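Home | Courses | Handouts | Reading List | Contact

Course Handout: Good Practice at a Shared Two-Arm Bench
Prepared by Carmela Donati, Lekthorpe Institute of Applied Automation
Revised July 19, 2018

1. Purpose

This handout sets out the rules that apply to students who prepare, run or supervise work at the two-arm bench. It should be read together with the Lekthorpe Bench Code, which remains the governing document. Where the two differ, the Code applies.

The exercises in this part of the course use kitchen tasks with toy food. The objects are simple, but the rules are the same ones students will meet in industrial practice, and they are to be followed in full.

2. Before the Arms Are Powered

The operator inspects the work surface and confirms that every object named on the task sheet is present. Objects not named on the sheet are removed. The cutting board is placed first, and the smaller items are set out in relation to it.

Both grippers are checked for wear at the fingertips. A worn fingertip is reported on the Grasso form and is not repaired at the bench.

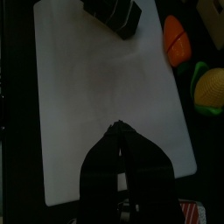 Small items near the edge of the board require particular care. A gripper that comes down close to a raised edge may touch the board before it reaches the item, and the force limit must be set with this in mind. Students should approach from above wherever the task allows it. A sideways approach is permitted only at the reduced speed given in Section 4.

3. Shared Space

The area between the two arms is treated as a single zone. One arm may hold or wait in the zone while the other moves. Both arms may move in it together only when the task sheet says so and the instructor has signed the sheet.

Hands are kept out of the enclosure whenever either arm is powered. This rule has no exceptions — a dropped item stays where it falls until power has been removed. 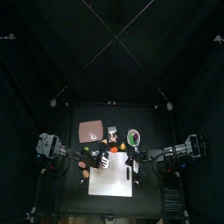

Figure 2. Two-arm bench set with cutting board, tray, plate and toy produce.

4. Speed and Stopping

The reduced speed is 15 percent of the rated value. It applies to first runs, to sideways approaches and to any run after an object has been changed. Full speed, recorded on the sheet as 100 percent, requires approval from the instructor.

Any person present may call a stop. The operator acts on the call at once and asks for the reason afterward. The run is then marked as stopped, even if the task was close to complete.

5. Records

Each run is entered in the Trinberg log under the operator's name, with the task sheet number and the result. Failed runs are entered in the same way as successful ones and may not be deleted. At the last review the log held 2,519 entries, of which 1,516 were complete in every field. Students are expected to improve on this before the October review.

For the written assignment, read Chapters 2 and 3 of the Ornico manual and draft a task sheet for one item of produce, including its starting position, the arm assigned to it and the conditions for a stop.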